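Wikthorpe store: grey bins and mixed small stock

Gallery 4 of the Wikthorpe set. Text by Sorin Lazarević, checked by Abdelghani Tawfik. Last edited 2024-03-04.

The store at Wikthorpe keeps its small mixed stock in large grey bins with sloping sides. The stock is whatever will not sit neatly on a shelf: toy blocks, lidded tubs, offcuts of foam, odd packets returned without their outer box. Each bin carries a number on the store list and keeps that number for as long as it is in service. Bins 162 and 70 are the ones most often asked about, 162 being the oldest still in daily use and 70 the one that was relined in May.

The slope of the walls matters more than the depth. Small items that land against a slope slide back to the floor of the bin, where they can be reached. In the older straight-sided bins from Hinditz they stood up along the wall and were missed at stocktaking. The Hinditz bins were all withdrawn after the last count, which came to 3170 items against a list total of 2810. Most of the difference was traced to goods booked out and never removed.
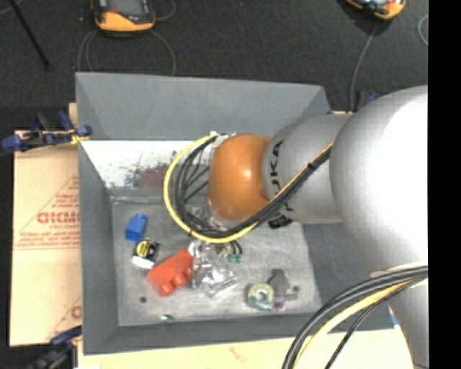

Wear is recorded under three headings: scuffing, scratching and worn patches. Scuffing on the floor of a bin is normal and is not acted on. Dark scratches on an inner face are noted but left alone unless a fingernail catches in them. A worn patch with a change of colour is entered on the list with its position, then looked at again at the next stocktaking. Reddish-brown patches on white panels are wiped with a damp cloth first, as some of them are only transferred dirt.

Items are placed in the bin singly and are not stacked. Blocks may come to rest on a tilt and are left that way. Round items go in last because they roll, and any label should be left readable where possible. A label facing the wall is turned once, at filling, and not again until the bin is emptied.

Cleaning is by hand brush, followed by a cloth and plain water. The Schwaiger cleaner used until last year left a film on the grey surfaces and made the pale marks harder to tell from fresh scuffs. It is still kept for the shelving.

A full bin is lifted by two people. The store limit is up to 70 items of mixed small stock per bin, whatever they weigh, and anything over goes into the next bin on the list.

The Kerelen store uses the same list with different bin numbers. Its gallery is kept separately, and corrections to either should be sent to Abdelghani Tawfik with the bin number and the gallery number.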